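Saritora planning sheets: README

Last big update March 25, 2019. Maintained by Tarun Bhatia, with Pramila Sachdeva looking after the budget tabs.

What this is

Saritora is a set of spreadsheets plus a short script for planning the purchase of a two-arm robot workstation. We wrote it for our own lab in Wadville while we were putting together the order for our second station, and it got good enough that two other groups asked for copies. So now it has a README! If you are about to spend real money on arms, grippers, tables and the hundred small things that go with them, we hope it saves you a few evenings.

The sheets do not pick a robot for you. They help you work out what the whole station costs once it is standing there and doing work, which was a very different number from the one on our first quote.

What's in the folder

stations.csv: one row per station, with room, floor space, power circuits and who signs for it
items.csv: every purchasable thing, from an arm down to a bag of zip ties
quotes.csv: quotes as received, one row per line item, with the expiry date
tasks.csv: what the station is supposed to do, and the props each task uses up
rollup.xlsx: the summary you print and take to the meeting
check.py: reads the CSVs and complains

items.csv columns

item_id: short text, no spaces
class: arm, gripper, mount, table, compute, cable, prop, spare, service
unit_cost: US dollars, before tax
qty: whole number
lead_weeks: what the vendor told you, not what you hope
life_months: leave blank if you don't know, and check.py will list it
note: anything at all. Ours are full of them and we love them.

Before you fill anything in

Start with tasks.csv. We did it the other way around the first time and bought grippers before anyone had written down what they would be picking up. Pramila made us redo the whole thing from the task side, and the gripper budget changed completely (so did the table size, and so did the cable order). Write the tasks in plain sentences. "Move a small part from a bin to a board" is plenty.

Then do the room. Measure the door. Measure it again with the door actually open, the way movers will find it. Our table tops came in fine, but the crate from Haugland had to be unpacked in the hallway and that took up most of a morning.

Defaults you will want to change

The small-order threshold is set to 500. Anything under 500 dollars goes through on a purchasing card at our place and skips the approval tab. Yours will have another limit, so edit it in the first cell of the settings tab.

Shipping is entered by hand. We tried a percentage and it was wrong in both directions.

The spare fingers line defaults to 2 sets per gripper. We are very happy with that number and would not go lower.

check.py currently has 66 rules. Most are tiny, like "every arm has a mount" or "every quote has an expiry date." You can switch any of them off by putting a # in front of the rule name in rules.txt.

Props and table space

Props deserve their own budget line, and this is the part of the sheet we get most excited about. They're cheap one at a time, they come from six different stores, and a station with no props is a station doing nothing. In our tasks.csv the pin board job has its own block: one framed cork board, a wooden tray of push pins in mixed colors, and a clear plastic container, all of which have to fit on the near table with both grippers free to work over the board. We budget a second table pushed up behind the first for everything waiting its turn, and it fills up quickly with things like a boxing glove, a sponge and a bottle of sauce. Give each prop a row, even the ones from somebody's kitchen, and put the table area in the note until we add a proper column for it.

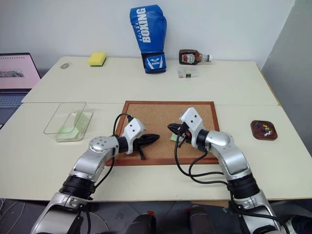

Cable slack is a rule of its own in check.py. Arms that reach across a table want long loops at the wrist, and replacement cables had the second-longest lead time on our last order, right after the arms. Enter them as class cable even when the vendor bundles them, with unit_cost 0, so they show up on the spares tab.

Known problems

rollup.xlsx breaks if a station name has a comma in it.
The Odus import (our old inventory system) drops the note column. Tarun has a fix half done.
Leasing is not covered yet. Pramila is planning a tab for May.

Changes and corrections are very welcome, especially lead times from your own orders. Send the CSV rows as they are and we'll merge them.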